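Pescombe Law School, Moot Court Building
Walk-through before the fall term, with my comments

I did this one in August with Juraj Koubek from the dean's office, starting at 8:30 in the morning, and it took us until lunch (the basement is bigger than I remembered!). Comments are mine, so blame me if something's off.

Front entrance and ramp – OK
Handrail is solid now. Door closer is still a bit quick on the left side, so watch your fingers.

Courtroom, 194 seats – OK with notes
Aisle lights all work. Two seats in row F have loose arms, and I've taped them off. Please leave the tape alone until they're fixed, even on alumni night.

Exit signs – OK
All lit, and I held the test button on every one of them.

Fire extinguishers – NEEDS ACTION
The tag on the one by the clinic office is out of date. I've emailed Kostov, who do our servicing, and they're swapping it.
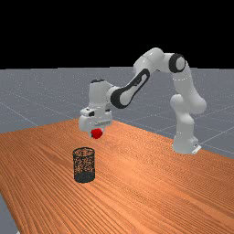 White robotic arm holding a red ball near a black mesh wastebasket.

Clinic offices – NEEDS ACTION
Oh boy, the extension cords. I found one power strip plugged into another under the intake desk, with a space heater on the end of it! I unplugged the lot. Dušan Procházka runs the housing clinic and he's asked for a proper outlet, so I've put in the request at $2,000.

Basement archive – NEEDS ACTION
Over 4,000 closed files down here, and boxes are stacked right up to the sprinkler heads along the Rusnák wall. They need to come down to 18 inches below. I'd start with the oldest ones, and please use the step stool – no climbing on the shelves.

Benitz Reading Room – OK
Nothing to report. Lovely new carpet, no curled edges.

Stairs, north side – OK with notes
One bulb out on the second landing. I had a spare in the car, so it's done.

I'll be back to look at the archive and the extinguisher tag before classes start. If you spot anything in the meantime, drop a note in my mailbox by the copier.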